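Cómo curar y cuidar tus cucharas de madera (¡y que te duren media vida!)

Me encanta cocinar con madera. No raya las ollas, no quema la mano y suena bien contra el barro. Eso sí, pide un poquito de cariño, y con un rato libre y un bote de aceite tienes de sobra. ¡Vamos allá!

Lo que necesitas

Aceite mineral de uso alimentario
Cera de abeja (opcional, pero qué bien huele)
Lija fina de grano 240
Un limón y sal gorda
Dos trapos de algodón viejos

Paso 1. Limpieza a fondo

Frota cada cuchara con medio limón y un puñado de sal, insistiendo en la parte cóncava, que es donde se agarran el ajo y el pimentón. Aclara con agua templada y seca enseguida con el trapo. Luego déjalas de pie en un tarro hasta el día siguiente. Si les queda humedad dentro, el aceite no entra bien.

Paso 2. Lijar

Pasa el dedo por el borde: ¿raspa? Lija siempre a favor de la veta, sin apretar. Yo mojo un poco la madera, la dejo secar y vuelvo a lijar, porque el agua levanta la fibra y así el acabado queda suavísimo (truco de mi amigo Gopinath Palaniappan, que talla las suyas en olivo y me ha contagiado el vicio).

Paso 3. Aceitar

Templa el aceite al baño maría y extiéndelo con generosidad, mango incluido. Espera 16 horas y retira lo que sobre. Repite con una segunda capa si la madera sigue pálida o se la bebe de golpe. Nada de aceite de oliva ni de girasol, que se ponen rancios y luego el arroz con leche sabe raro.
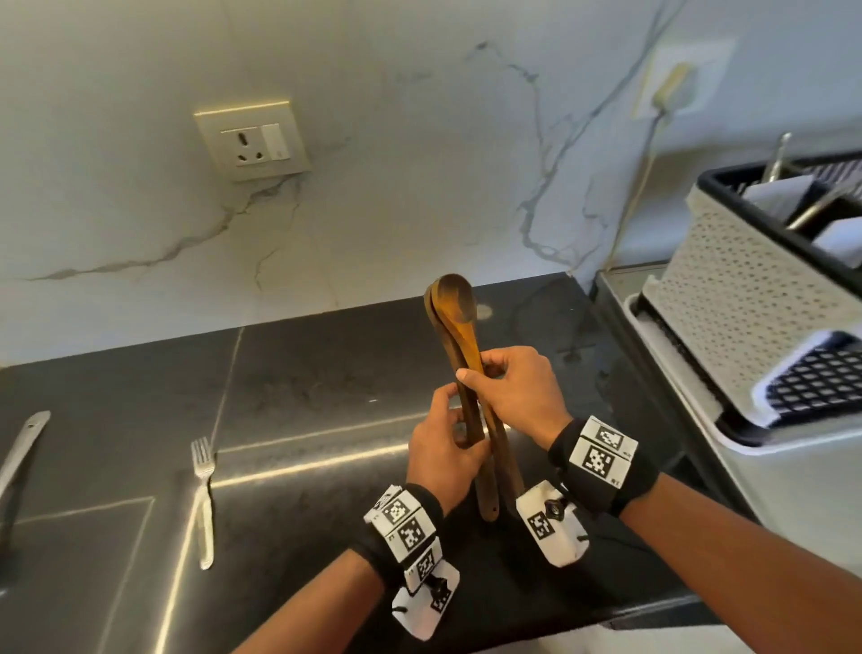
Paso 4. Encerar

Funde una parte de cera con cuatro de aceite mineral, deja que cuaje y aplica una capa finita con el trapo. Frota con ganas hasta que brille. ¡Es mi parte favorita!

El día a día

Lavado a mano y nunca al lavavajillas, ni siquiera en programa corto. Tampoco las dejes en remojo. En noviembre, cuando encienden la calefacción y el aire se reseca, yo les doy una capa extra. Si alguna se raja, jubílala de la cocina y úsala en el huerto para marcar los semilleros.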